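Equipment Planning and Procurement — Member Forum
Thread: Hand-held gripper units, purchase or lease for next budget year
Started February 22, 2020

Vasilică Pascu
Moderator

Colleagues are asked to comment on the draft equipment plan before it goes to the finance office. The plan covers hand-held gripper units with built-in cameras for the manipulation project. We have two written quotations. Wovico offers outright purchase with a service contract. Orkavis offers a lease that runs through August of next year, with an option to buy at the end. The draft assumes 20 units in total, of which 5 would be held as spares.

My own preference is to purchase. The lease looks lighter in the first year, but the return conditions are strict and we would be charged for ordinary wear.
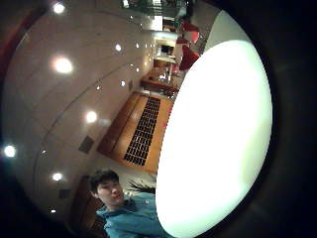
The budget line for site preparation has been questioned twice, and I would like it settled in this thread. It was drawn up for laboratory rooms, and much of our recording will be done in ordinary furnished rooms like the one we have been using, with its many recessed ceiling lights and its red chairs. The lights show as strong glare through the wide lens, and a bright surface close to the camera can hide a good part of the view. I have therefore entered a modest sum for diffusers and matte table covers. Members who consider this unnecessary should say so now.

shaikh_facilities

Thank you for circulating the draft. On behalf of the Shaikh site, I do not support the diffuser line. We do not own the fixtures in most of the rooms we use, and any change to them requires written consent from the building. Table covers are acceptable. I would move the remainder to storage cases, which the draft leaves out entirely.

dkl_purchasing

I agree on the cases. I disagree on the lighting. Clip-on diffusers are removable and do not need consent under our present room agreements. Please also note that the Wovico quotation excludes straps, gloves and cables. These wear out first and we reorder them constantly.

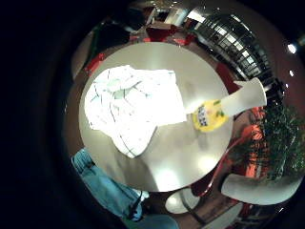 White gloves in use at the round table.

We should decide whether gloves are to be treated as equipment or as consumables. If they are equipment, they fall under the three-year replacement rule, and that is plainly unworkable for something an operator puts on every day.

Vasilică Pascu
Moderator

Consumables, in my reading. I will amend the draft. The cases will be added as a separate line so that the two matters can be approved independently.

wivwood_ops

The Wivwood office leased for its first year and would do so again. Our reasons are practical. The mounting parts were revised while we held the lease, and the supplier exchanged our units without a new purchase order. Had we bought, we would have been left with the earlier parts. I would ask the moderator to reconsider the statement that return conditions are strict. In our case the deductions came to about 60 dollars per unit, and we had budgeted for more.

dkl_purchasing

That figure is useful. Was it charged at the end of the term or against the deposit?

wivwood_ops

Against the deposit, and itemized. I can send the statement to the moderator.

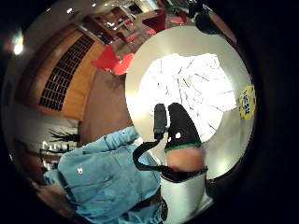
I would add that the deposit itself must appear in the plan. It is returned in the following budget year and will otherwise look like an overspend in the first. Our finance office raised exactly this point and it delayed approval by several weeks.

shaikh_facilities

Supported. I also ask that training hours be shown. Each new operator requires supervised time before recordings are accepted, and those hours are at present charged to the sites without any allowance.

Vasilică Pascu
Moderator

I accept the points on the deposit and on training hours. I remain in favor of purchase, but the exchange terms described by Wivwood are a fair argument and I will request the same wording from Wovico. If they decline, both options will go forward with equal standing.

The lighting question is still open. Shaikh and Purchasing are asked to agree on a single text for that line — one paragraph will be enough — and post it below.

dkl_purchasing

Proposed text: "Removable diffusers and table covers, to be used only where the room agreement permits."

shaikh_facilities

Acceptable if "with the prior knowledge of the building manager" is added at the end.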